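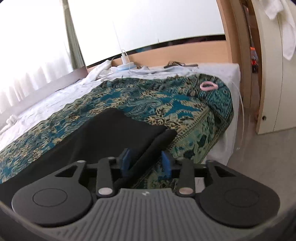
Does Folding on the Bed Save Time? Project Report
Hipólito Herrera and Irena Chmielewska
Course supervisor: Tsutomu Nagano

1. Why we tested it
The Cullinane tidying guide claims that folding clothes on a made bed is faster than folding at a table, and that a patterned blanket helps you "see the edges." It gives no numbers for either claim. We doubted both.

2. Setup
One bed with white sheets and a paisley and floral blanket in teal and cream. We did 65 folds on the bed and 65 at a desk, using dark and light items. Irena timed, Hipólito folded, and in the second half we swapped.

3. What we found
The bed was 3 seconds faster per item. We don't think that means much. The folder got quicker as the day went on, and most of the bed folds came after lunch. The soft surface also let corners slide, so several bed folds had to be redone, and our timing sheet did not record redos the same way each time.

The pattern claim is weaker still. A black cloth shows up well against the blanket, but it would show up on a plain cream one too - we had no plain blanket to compare. Finding the edge was harder where black fabric lay over more black fabric, and no blanket fixes that.
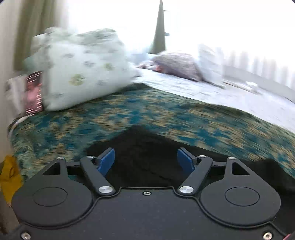 4. Limits
Two folders, one bed, one desk. Daichi Imai read our draft and said the desk was too low for Hipólito. We agree, and we did not correct for it. We would not repeat the guide's claim on this evidence.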